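Araya toy library adds play kitchens to its lending list

Apr 29, 2024

The Araya toy library has added play kitchens to the items families can borrow, after a winter in which large toys were the most requested things on its list.

The library bought nine kitchens from Helard, a toy wholesaler, using part of a grant from the Gukden neighborhood fund. They go out for three weeks at a time and can be renewed once if no other family is waiting. Members pay no extra fee, but a deposit of $9 is held until the kitchen comes back.

The light-blue model has a tall refrigerator with two doors, gold handles and a black shopping list panel on the upper door. A white countertop runs beside it, with a blue burner ring, a dark gray sink basin and an oven below.

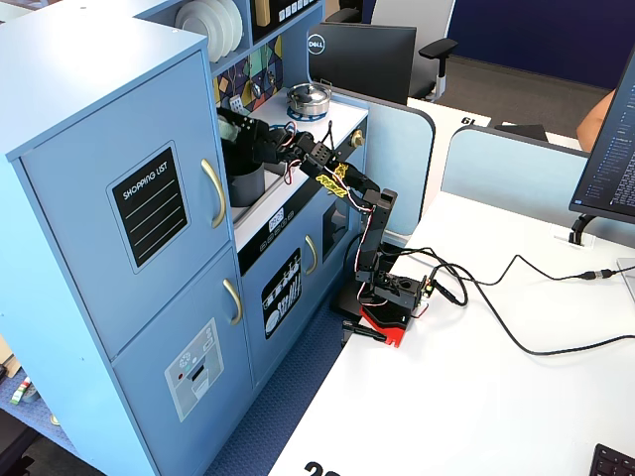 Pots, plates and utensils are packed in a separate box with a printed checklist inside the lid. Families are asked to go through the list at pickup and again before the return. Missing pieces can be replaced from a spares drawer at the desk, and the library does not charge for the first one.

The kitchens are lent fully assembled, so borrowers should bring a vehicle with a fold-down back seat. Delivery within Araya can be booked through Harutetti, the local courier that already carries the library's train tables.

Membership stands at 369 families, up from 200 when the library moved to its present building. The catalog now holds 756 toys, games and puzzles.

Reservations are open at the front desk and by phone. A second order, mostly workbenches and market stands, is planned for August.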